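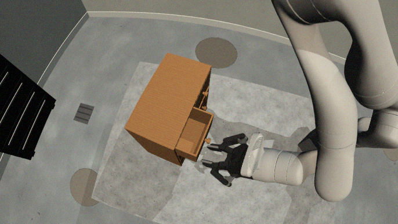
Ticket 729: Stock import stops partway, no error shown

Opened by: Roya Ghasemi, Mirzaei Storage and Shelving
Assigned to: Omar Semaan, Brekico Support
Opened: February 5, 2026
Product: Brekico Stock, hosted
Priority: Normal, raised to High on day two
Status: Resolved

Original report (Roya Ghasemi)

We upload a stock file from the warehouse every morning before the store opens. It is a CSV with 1,354 rows. This morning the import said "Complete" but only the first 400 rows were updated. Everything after that still has yesterday's quantities. I ran it a second time and got the same result. No red text, no email, nothing in the notification panel.

The file opens fine in a spreadsheet. Same columns as always. We did not change anything on our side that I know of.

Customers are able to order items we don't have, so I have turned off ordering for chests and cabinets until this is fixed.

Reply 1 (Omar Semaan)

Thanks, Roya. Please send:

- the file from this morning
- the last file that imported correctly
- the browser you are using, and whether you upload by hand or through the scheduled folder

Please don't re-save either file in a spreadsheet program before sending. It can change the encoding and hide the problem.

Reply 2 (Roya Ghasemi)

Both files attached. Upload is by hand, in Firefox. I tried Chrome too and it stopped at the same row.

Internal note (Omar Semaan)

Reproduced on the test account with the customer's file. Stops after row 400 every time. Yesterday's file goes all the way through. File size is nearly the same, so this isn't the upload limit.

Row 401 is a plain entry for a drawer runner. Deleted it and tried again. The import still stopped after 400 rows, so the content of that row is not the cause. The importer works in batches and I think the second batch is being rejected whole. Asked Yogesh to look at the worker logs.

Internal note (Yogesh Garg)

The second batch fails on a character it can't decode. The row is further down, a six-drawer cabinet. The description has a curly quotation mark in Windows-1252 and the rest of the file is UTF-8. The worker drops the batch, exits, and the page reports "Complete" because it only checks that the worker has exited.

Two problems, then. The bad character belongs to the customer's file. The false "Complete" is ours.
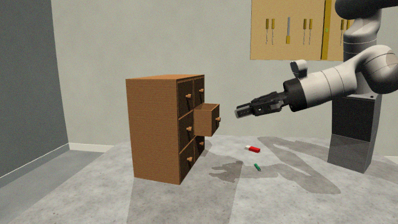

Six-drawer cabinet, middle drawer of the far column open.

Reply 3 (Omar Semaan)

Roya, we found the cause. One product description has a quotation mark saved in a different encoding from the rest of the file. The importer could not read it and stopped. It should have told you and it didn't. We have logged that as a bug.

To get going again today:

1. Open the product in your warehouse system.
2. Delete the inch mark after the width and type it again from the keyboard. Don't paste it.
3. Export the file again.
4. In Brekico Stock, go to Import, then Options, and check "Validate before import."
5. Upload. If the validator lists any rows, send me the list before you continue.

Reply 4 (Roya Ghasemi)

The validator listed 70 rows. They are all products Auður added from the supplier's PDF. She pasted the sizes in. Should I fix them one at a time?

Reply 5 (Omar Semaan)

No need. In your export settings, change Encoding from "System default" to "UTF-8" and export again. That should convert them all together. Leave "Validate before import" checked.

Reply 6 (Auður Snorradóttir, Mirzaei)

Changed the setting and exported again. Validator is clean. Import finished and the last row in the file has the right quantity. I spot-checked shelving and hardware and those match too. Ordering is back on.

Could you leave the ticket open until tomorrow's import has run?

Reply 7 (Auður Snorradóttir, Mirzaei)

Morning import ran with no problems. Fine to close.

Closing note (Omar Semaan)

Cause: mixed encoding in the customer's file.
Fix: export encoding set to UTF-8.
Follow-up: status page to report failed batches. Assigned to Yogesh Garg, no release date yet.

Brekico Support | Contact us | © 2026 Brekico | Back to top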